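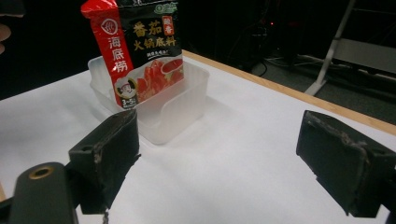 의석은 어떻게 반올림되는가
오스턴 시의회의 배분 공식 개정 논쟁

오스턴(Oston) 시의회는 30석이다. 선거구는 6개이고 각 선거구는 정당명부식 비례대표로 의원을 뽑는다. 선거구별 의석은 등록 유권자 수에 따라 정해지며 가장 큰 겔렉(Geleck) 선거구가 6석, 가장 작은 부슈만(Buschmann) 선거구가 2석을 갖는다. 현행 조례는 득표를 의석으로 환산할 때 동트 방식을 쓰도록 정하고 있다. 지난 회기에 제출된 개정안은 이 방식을 생트라그 방식으로 바꾸자는 내용이다. 조문으로는 한 줄이 바뀔 뿐이지만 시의회 안에서는 예산안보다 긴 토론이 이어졌다.

논쟁의 원인은 산술에 있다. 득표율은 연속적인 값이고 의석은 정수다. 어떤 공식을 쓰더라도 남는 소수점 이하를 누군가에게 넘겨야 하며, 공식마다 넘기는 방향이 다르다.

나눗수의 차이

동트 방식은 각 정당의 득표수를 1, 2, 3, 4의 순서로 나누고, 그 몫이 큰 순서대로 의석을 준다. 생트라그 방식은 1, 3, 5, 7로 나눈다. 절차는 같고 나눗수만 다르다. 나눗수의 간격이 넓으면 이미 의석을 얻은 정당의 몫이 더 빨리 줄어들기 때문에 작은 정당의 첫 의석이 앞당겨진다.

겔렉 선거구의 6석을 놓고 계산해 보자. 네 정당이 40, 30, 20, 10퍼센트를 얻었다고 가정한다. 동트 방식에서 상위 여섯 개의 몫은 40, 30, 20, 20, 15, 13.3이다. 제1당이 3석, 제2당이 2석, 제3당이 1석을 얻고 제4당은 의석이 없다. 생트라그 방식에서는 40, 30, 20, 13.3, 10, 10이 된다. 결과는 2석, 2석, 1석, 1석이다. 같은 표에서 한 석이 제1당에서 제4당으로 옮겨 간다.

비례 정확도만 보면 판단은 어렵지 않다. 제1당의 득표율 40퍼센트를 6석에 곱하면 2.4석, 제4당은 0.6석이다. 제1당에 3석을 주면 0.6석이 초과되고, 제4당에 0석을 주면 0.6석이 모자란다. 생트라그 배분에서는 두 정당의 오차가 모두 0.4석으로 줄어든다. 최대잉여법(헤어 기준수)으로 계산해도 이 예에서는 생트라그와 같은 배분이 나온다.

현행 방식을 지지하는 쪽의 논거는 다른 데 있다. 동트 방식에서는 한 정당이 둘로 쪼개져 같은 표를 나누어 가져도 의석의 합이 늘지 않는다. 생트라그 방식에는 이런 보장이 없다. 위의 예에서 제1당이 20퍼센트짜리 명부 두 개로 갈라지면 상위 몫은 30, 20, 20, 20, 10, 10이 되며, 마지막 두 자리는 제2당의 두 번째 몫과 제4당의 첫 번째 몫이다. 이 경우 분할한 정당의 의석 합은 2석으로 그대로다. 득표 분포가 달라지면 분할로 이득을 보는 경우도 생긴다. 첫 나눗수를 1.4로 올린 수정 생트라그 방식은 이 유인을 줄이기 위해 쓰이며, 개정안 심의 과정에서도 대안으로 검토되었다.
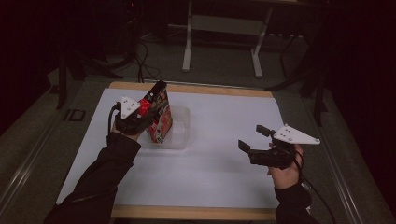 선거구 크기라는 변수

공식보다 큰 영향을 주는 것은 선거구의 의석수다. 부슈만 선거구에 같은 득표율을 넣으면 어느 공식으로도 제1당과 제2당이 1석씩 가져간다. 제3당의 20퍼센트와 제4당의 10퍼센트는 의석으로 환산되지 않는다. 나눗수를 바꿔도 이 결과는 그대로다.

반대로 시 전체를 하나의 선거구로 묶어 30석을 한꺼번에 배분하면 12석, 9석, 6석, 3석이 된다. 득표율과 정확히 일치하고 두 공식의 차이도 사라진다. 다만 이 경우 의원과 지역의 연결이 없어진다. 명부 앞순위가 인구가 많은 겔렉 출신으로 채워지더라도 이를 막을 규정이 현행 조례에는 없다.

절충안으로는 보정 의석이 있다. 30석 가운데 일부를 떼어 두었다가 선거구별 배분이 끝난 뒤 시 전체 득표율에 맞춰 채우는 방식이다. 의석 총수를 늘리지 않으려면 선거구 의석을 줄여야 하는데, 부슈만은 이미 2석이어서 더 줄이면 사실상 소선거구가 된다. 개정안 초안에 보정 의석이 들어 있다가 빠진 것도 이 대목에서 합의가 이루어지지 않았기 때문이다.

집계 시스템과 동률 처리

실무에서 까다로운 부분은 동률이다. 앞의 생트라그 계산에서 다섯 번째와 여섯 번째 몫은 모두 10이었다. 두 자리가 남아 있어 문제가 없었지만, 한 자리만 남았다면 배분을 결정할 규칙이 따로 필요하다. 현행 조례는 총득표가 많은 정당을 우선한다고 정한다. 개정안은 추첨으로 바꾸자고 제안한다. 총득표 우선 규칙은 동률 상황마다 큰 정당에 유리하게 작동하므로 공식 변경의 취지와 어긋난다는 설명이다.

오스턴의 개표 집계에는 브레니텍스(Brenitex)가 납품한 프로그램이 쓰인다. 이 프로그램은 몫을 소수점 둘째 자리에서 반올림한 뒤 비교한다. 실제로는 같지 않은 두 몫이 동률로 처리될 수 있다는 뜻이다. 몫을 분수 형태로 두고 교차 곱셈으로 비교하면 반올림 오차는 생기지 않는다. 심의 기록에는 계산 정밀도에 관한 질의가 한 차례 나오며, 답변은 서면으로 대체되었다.

개정안 부칙은 시행 시기를 차기 선거로 정하고 있다. 선거구 경계와 의석수는 이번 개정의 대상에 들어 있지 않으며, 등록 유권자 수에 따른 의석 재산정은 1월에 별도 안건으로 다루어진다. 겔렉의 의석이 하나 더 늘어날 경우 어느 선거구에서 가져올지는 아직 정해지지 않았다.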